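Home | Forums | Textiles & Bedding | Search | Register | Log in

Machine washing a stitched-all-over cotton quilt: puckering after first wash

Page 1 of 1

flesthorpe_k
Looking for input on shrinkage in a machine-quilted bedspread. Cotton face, cotton backing, and a batting the label calls "cotton rich," with no percentage given. The quilting is a dense meander over the whole surface, no channels or blocks. First wash was on the 30 °C cycle, regular detergent, medium spin, then line dried in the basement. It came out 2 inches short in length and a little under an inch short in width. The surface is now visibly puckered between stitch lines.

Questions:
1. Is this the full shrinkage or will it keep going?
2. Can any of the length be recovered by blocking it damp?
3. Does tumble drying on low change the final size, or only the texture?

I've read the general advice (wash cold, dry flat) and I'm after something more specific to dense stitching.

mordant_green
1. Most of it. Cotton batting that hasn't been preshrunk gives up the bulk of its length in the first wash and a smaller amount in the second and third. After that I wouldn't expect to measure a difference.

2. Some, temporarily. You can pull it to size on a flat surface while damp and pin it, and it will dry at that size. The next wash puts it back where it was. Blocking makes sense for a wall quilt that never gets washed again. For a bedspread it's a chore you'd be repeating forever.

3. Both. Tumbling adds agitation while the fibers are damp and relaxed, so you get additional shrinkage over line drying. If you intend to ever tumble dry it, do it now and find out where it ends up.

What stitch spacing are we talking about? A meander at a quarter inch behaves very differently from one at an inch and a half.

flesthorpe_k
Spacing varies because it's a meander, but taking a ruler to several spots I get between half an inch and one inch from line to line. The stitch itself is short. I didn't count per inch.

The bedspread was bought finished, from Zindach, so I don't know whether the fabric was washed before it was quilted. The care tag has a tub symbol with 30 in it and a crossed-out triangle. Nothing about drying at all, which seems like an omission.

Hanna Nowakowski
The fabric almost certainly went in unwashed. Factory quilting is done on roll goods with the finish still in the cloth, and the finish is part of why it lies so flat in the store. You wash the finish out, the face relaxes, the batting contracts, and the thread (usually polyester) doesn't move. The puckers are the difference between those three.

I disagree with mordant_green about spacing. Closer stitching limits how far the batting can contract as a sheet, so a dense meander shrinks less overall and shows finer puckers. A sparse one shrinks more and shows larger ones. Two inches on a full length bedspread is on the low side, in my experience. I'd have expected closer to 3 percent.

mordant_green
We don't disagree on that, I only said they behave differently. Where I would argue is the claim that thread doesn't move. Polyester thread sewn under tension on a fast machine has stretch locked into it. First warm wash, it relaxes and draws up the seam. You can see this on a plain hem in a single layer of cloth with no batting in it at all.

Hanna Nowakowski
At 30 °C the effect of that is small. At 60 I'd agree with you.

mordant_green
Small per inch, but a meander has a great many inches of thread in it.

Hanna Nowakowski
Fair. I would still put the batting first.

flesthorpe_k
Update. Washed it again, same cycle, same detergent, line dried again. Measured on the bed, smoothed by hand, no tension. Length is down another quarter inch. Width I can't separate from measurement error. So that matches what was said about the second wash being smaller.
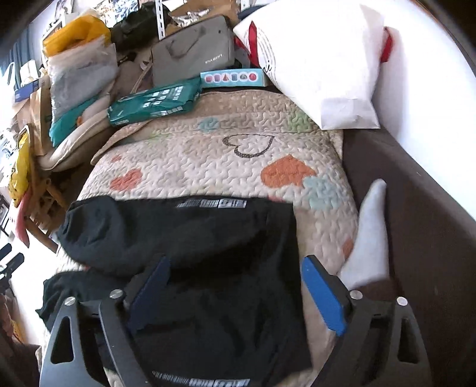 The puckering has evened out somewhat. After the first wash it was concentrated near the long edges, and the center was nearly flat. Now it's about the same everywhere. I don't have an explanation unless the center was simply slower to wet through the first time. The machine is a front loader and the bedspread takes up most of the drum.

I have not tumble dried it yet.

lint_trap_29
If it fills most of the drum then it isn't being washed evenly and it isn't being rinsed properly either. Dry weight matters here. A cotton bedspread for a queen bed can take up the whole rated cotton load of a small front loader, and the rated load assumes shirts and towels that tumble past each other. One big item wads up and the middle of the wad barely sees water.

Take it to a laundromat with a large machine. Run it with no detergent at all the first time and look through the door at the suds. I did this with one of ours and got foam for the first two rinses.

flesthorpe_k
The nearest laundromat with large machines is in Istmont, a 19 minute drive each way. I can do it once as a test but I won't do it every time.

lint_trap_29
Once is enough to clear out the residue. At home, fold it lengthwise in thirds and load it loosely in a ring around the drum, and select the extra rinse. Cut the detergent in half.

Albertina Bastos
Coming at this from the sewing side. I finish quilts on a longarm for other people and the question of preshrinking comes up every time. My practice is to soak the batting in the tub, spin it gently, and dry it flat before it's loaded. Some battings fall apart if you do this, and the package says so. Check before you try it.

None of that helps with a finished bedspread. What I would say for this one:

- Don't block it. I agree with the post above.
- Don't press it with a steam iron to take out the puckers. You will flatten the loft along with them, and the puckers return at the next wash.
- Decide on a drying method and keep to it. Most complaints I hear about quilts that "keep shrinking" come from people who line dry in summer and tumble dry in winter.

I'd also question the medium spin. High spin in a front loader presses the layers against the drum and sets hard creases, so medium is right for the face, but cotton batting holds a lot of water and a line dried quilt with a wet core can take more than a day. In a basement that's how you get a musty smell.

flesthorpe_k
Drying time was 29 hours for the first wash, with a fan running for the last part of it. No smell so far. I hung it over two parallel lines to spread the weight.

mordant_green
Two lines is good. Three is better if you have them. Hanging by one edge stretches the top and distorts the quilting, and you may have been getting some length back from the weight of the water without realizing it. That would mean the true shrinkage is higher than your numbers.

Hanna Nowakowski
Over two lines the weight is carried across the width between them, so any stretch would show on the drops at the sides. Which way was it hung?

flesthorpe_k
Lines ran parallel to the short edges, so the drops were at the head and foot. I take the point. For the third wash I'll dry it flat on the porch on top of a sheet and measure again. If the length is shorter than before by more than a quarter inch, I'll put that down to the hanging.

lu_weaver
Different question on the same subject. Does anyone have a feel for whether a light ground needs separate handling? I have a cream and tan one of the same general type (not Zindach) and it has picked up a gray cast over the last year. Washed alone, always. Hard water here.

lint_trap_29
Hard water plus too much detergent, most likely. The gray is mineral soap film holding soil. Use a liquid made for hard water or add washing soda to a normal one. Skip the fabric softener if you're using it, it coats cotton and makes this worse.

lu_weaver
I am using softener. OK, will stop.

Albertina Bastos
Also check what gets put down on it during the day. Dark clothes, new ones especially, will rub dye off onto a light spread without ever getting wet. It looks like general dinginess because it's spread over the whole top. Body oils do the rest at the head end.

mordant_green
I'd be skeptical of dry transfer as a cause of an overall gray cast. You get patches from that, mostly where people sit. Raw denim, yes. Ordinary black knits that have been through the wash a few times, I've never seen it.

Albertina Bastos
I've seen it on a cream sofa throw. Patches to begin with, then washed, then less patchy and more gray.

mordant_green
That would be the wash redistributing it, which I'll accept.

flesthorpe_k
Third wash done, dried flat. Length is three eighths shorter than after the second, width unchanged. So some of it was the hanging, apparently. Will try the Istmont machine in June and tumble on low at the same time, and post the final numbers.

Hanna Nowakowski
Please measure before it goes in the dryer as well as after, otherwise you can't tell the two apart.

Related threads
Batting types compared: cotton, wool, blends
Front loader drum size for queen and king bedding
Washing soda and colored cotton
Care tag symbols: what's missing from yours?
Line drying indoors, how many lines
Flesthorpe mill seconds, worth the trip?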